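How to Follow a Naval Exercise From Shore

When the navy closes waters off Lallutport for an exercise, the notices are public. Reading them takes a few minutes once you know where to look.
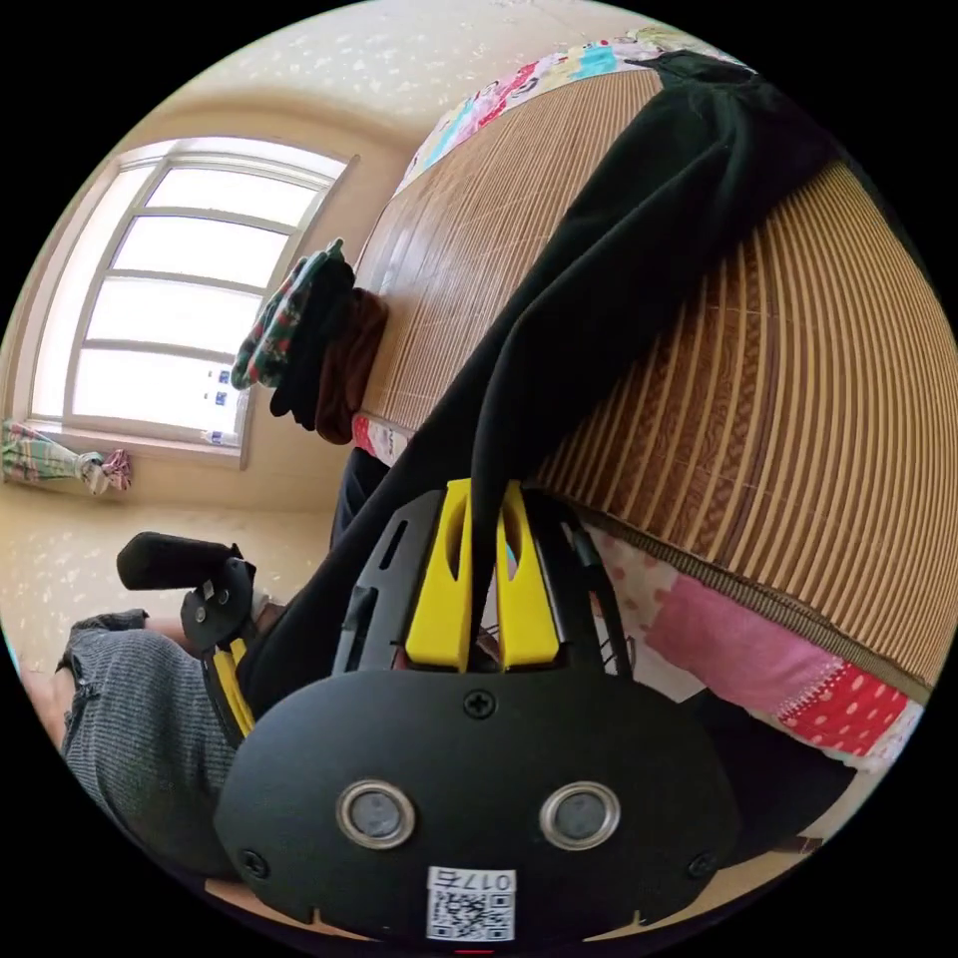
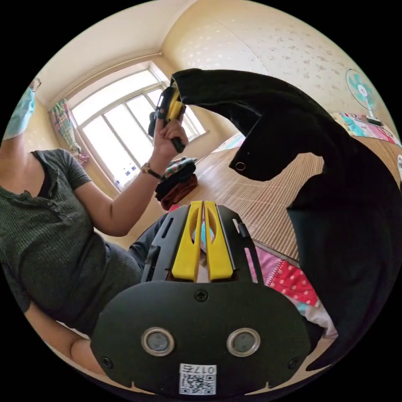 1. Get the current notice to mariners from the harbor office. Exercise areas are listed by number. Area 162 is the one closest to the Ravdale ferry route.

2. Copy the corner positions onto a chart in the order given. Join the last corner to the first. If the lines cross, you have copied one wrong.

3. Check the times. They are given in UTC, so convert them before you plan a trip. A closure can run past midnight local time.

4. Look for a height limit. "Surface to 2,000 feet" means low aircraft are also kept out. Small drones count.

5. Listen on VHF channel 16 before leaving. Changes are read out there first, and you will be told which working channel to switch to.

6. Look again the evening before. Last May the closed area was moved twice in one week, and Iman Naciri's printed copy was already out of date when she reached the dock.

If a patrol vessel calls you, give your boat's name, position and heading, then do as you are told. Keep the notice aboard until the closure ends.

Wanda Nakamura, January 2022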